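¿Qué es un sorteo y por qué casi siempre gana otro?

Seguro que has visto alguna vez un paquete de galletas que dice "¡Participa y gana un viaje!". Las empresas hacen esto muchas veces, sobre todo en el verano y en el mes de diciembre. En esta página te explicamos cómo funciona un sorteo, quién puede participar y por qué hay tantas letras pequeñas al final.

Para qué sirve un sorteo

Una empresa quiere que la gente conozca sus productos. Puede poner un anuncio en la calle, o puede regalar algo. Cuando regala algo, muchas personas hablan de la marca con sus amigos y con su familia. Por eso un sorteo es también una forma de publicidad, y conviene saberlo antes de jugar.

Vamos a pensar en una marca de zumos que se llama Livine. Livine anuncia que va a regalar 2 bicicletas. Para participar hay que escribir el nombre en un formulario y mandarlo antes del final de noviembre. Al terminar el plazo, Livine ha recibido 3,000 formularios. Todos entran en la misma lista y un ordenador elige 2 al azar.

¿Qué quiere decir "al azar"?

Quiere decir que nadie decide el resultado. El ordenador no mira si tu nombre es bonito ni si has bebido mucho zumo. Cada formulario tiene la misma posibilidad que los otros.

Ahora haz tú la cuenta: si hay 3,000 formularios y 2 bicicletas, quedan 2,998 formularios sin premio. Es posible ganar, pero es mucho más probable no ganar. Si otro día participan solamente 114 personas para las mismas 2 bicicletas, la posibilidad es más grande, aunque todavía es pequeña.

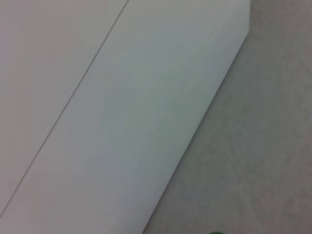 Una superficie blanca y lisa, con una línea muy fina.

Sorteo, premio directo y concurso

Estas tres palabras se parecen, pero no son iguales.

Sorteo: mandas tus datos y esperas. El ganador se elige al azar cuando el plazo ha terminado.

Premio directo: sabes el resultado en el mismo momento. Por ejemplo, abres una tableta de chocolate Clotonix y dentro del papel está escrito si hay premio. Puede haber 700 premios pequeños, como lápices o pegatinas, repartidos entre muchísimas tabletas.

Concurso: tienes que hacer algo, como un dibujo o un cuento, y un jurado elige el mejor trabajo. Aquí no decide la suerte - decide el jurado.

Las bases, o sea, las reglas

Cada sorteo debe tener sus reglas escritas. Se llaman "bases". Son largas y un poco aburridas, pero en ellas encuentras cosas importantes:

Quién puede participar. Muchas veces hay que tener 18 años o vivir en un país concreto.
Hasta qué día y hasta qué hora se puede participar.
Cuál es el premio exactamente. Un viaje puede incluir el avión y no incluir la comida.
Cómo avisan al ganador y cuánto tiempo tiene para contestar.

Ten cuidado con tus datos

Tu nombre, tu dirección y tu teléfono son datos personales. Antes de escribirlos en internet, pregunta siempre a una persona mayor de tu casa.

También existen los sorteos falsos. Imagina que te llega este mensaje: "¡Has ganado un teléfono Simetis! Paga el envío en cinco minutos". Si tú no has participado en nada, no puedes haber ganado. No pulses el enlace, no pagues y enseña el mensaje a un adulto.

Palabras para recordar

Azar: cuando el resultado depende de la suerte.
Plazo: el tiempo que tienes para hacer una cosa.
Suplente: la persona que recibe el premio si el ganador no contesta.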